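Ticket 484: gripper tool drops tracking during home demo
Last updated: May, 4:15 pm

Opening this one myself, because I was the person holding the thing when it went wrong! We were doing the jewelry sorting demo for the Ritchie visitors (the bedroom setup, white table, black box) and Kelovon kept telling me "pose lost" every time I got close to the table. Donnie Mackay was on the laptop calling it out, so I have a witness.

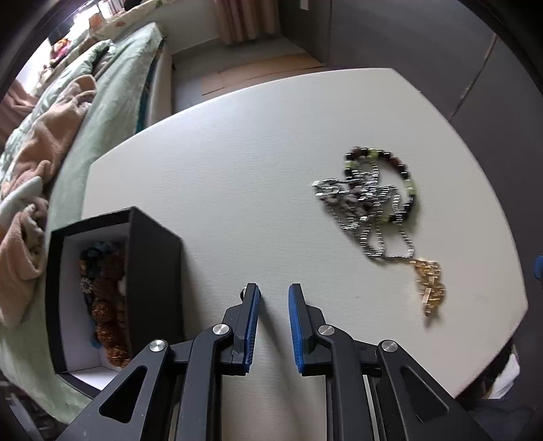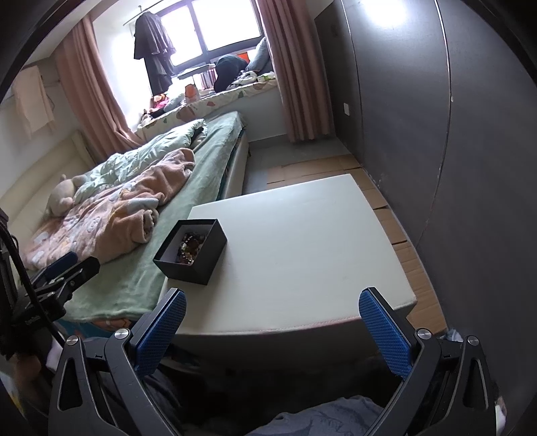
Gripper open at the white table, black box of jewelry on top, daylight coming in from the window side.

What I tried, in the order I tried it:

Restarted Kelovon. Fine for a minute, then pose lost again. Restarted the laptop too, same deal, and by now the visitors were being very polite about it.

Recalibrated the fingers. Passed first try with a score of 98, so I'm happy the jaws themselves are okay. Open and close both read right on the screen the whole time, it was only the position that went wandering off.

Swapped the cable for the spare from the Skoltley bag. No change. (Please label those cables, there are two in there that look exactly alike and one of them is dead.)

Then Donnie Sutherland looked over the log and asked how low I was going. Pretty low! When I come right down over a plain white tabletop there isn't much for the tracker to grab onto, and I had bright window light on top of that. He had me start each pass from higher up, with plenty of the room in view, and come down slower. Eight passes that way and not one dropout. Went back to my old fast swoop just to check and lost it on the second go, so I think he nailed it.

The log from the bad stretch is 2,340 lines and most of it is the same warning over and over. It's in the Tindeo folder if you want it, I'm not pasting that in here.

Still open: could the warning please say something more useful than "pose lost"? Even "move back a little" would have saved me a lot of standing there grinning at guests. Also I'd like to try a patterned cloth on the table before the next open day. Leaving this at pending until I've done that.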